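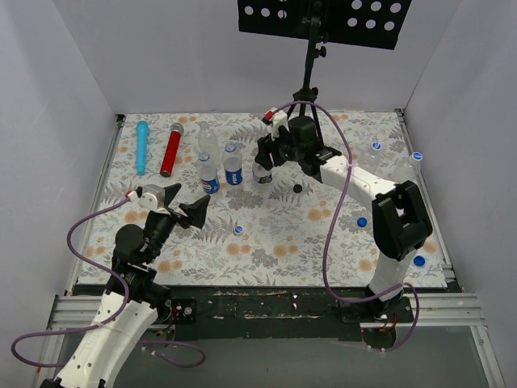 Ilir Stojanovska asked after the last session why the closure is recorded as a separate item when the bottle and the cap are sold as one thing. A cap that has been taken off can go back on any neck with the same finish, and once several bottles and several caps share a table, the pairing is lost unless it was written down first. The record sheet therefore has one line per bottle and one line per cap.

Packaging Practice, Unit 3: Bottles and Screw Closures
Handout, room 113. Reader p. 214.

Terms

Finish: the threaded part of the bottle above the shoulder, including the sealing surface at the top.
Support ring: the flange under the thread. Bottles are carried and held by it on most filling lines.
Tamper band: the lower ring of the cap, joined by thin bridges. The bridges break at first opening and the band normally stays on the neck.
Liner: a soft disk inside some caps. Linerless caps seal with a molded plug or lip.
Application torque: the turning force used to close the cap.
Removal torque: the turning force needed to start it moving again. Usually lower than application torque after storage.

Working set

Clear plastic bottles, six on the table, with loose caps between them. Labels are not uniform. One bottle has a Pepsi label with part of the round logo showing, and another in the rear group has no visible label. Do not use the label as the identifier. Write the bottle number on a tag at the neck, below the support ring, and the cap number on the top panel.

Place the bottles on the covered table. The cloth reduces sliding but hides small fragments, so broken bridges from the tamper band should be picked up as they fall. A printed cloth is worse than a plain one in this respect.

Procedure

1. Tag every bottle and every cap before anything is opened.
2. Hold the bottle at the shoulder. A thin wall gives way if held at the middle, and the reading drifts.
3. Turn the cap slowly and evenly. Note the removal torque at first movement and again when the bridges break.
4. Set the cap down with the top panel on the cloth and the thread up.
5. Inspect the sealing surface under side light for nicks and flash.
6. Close with the cap that belongs to the neck. Repeat with a cap from another bottle and enter both values.

Common errors

Cross-threading gives a high closing torque and a poor seal. Back the cap off until the thread drops, then close. A cap that feels tight is not evidence of a seal; use the inversion test.

Values from a single bench session are too few for a distribution. The Coutinho set on the course drive holds 3000 closures, measured in July, and is used for the exercise. The columns headed Lavalik and Janlow are the two cap suppliers.

Exercise

Plot removal torque against storage time for each supplier. State which readings you excluded and on what grounds. Hand in to Iolanda Sampaio.

Revised 8 February 2025

3 comments | 113 shares
This site uses cookies to remember your settings. Accept | Manage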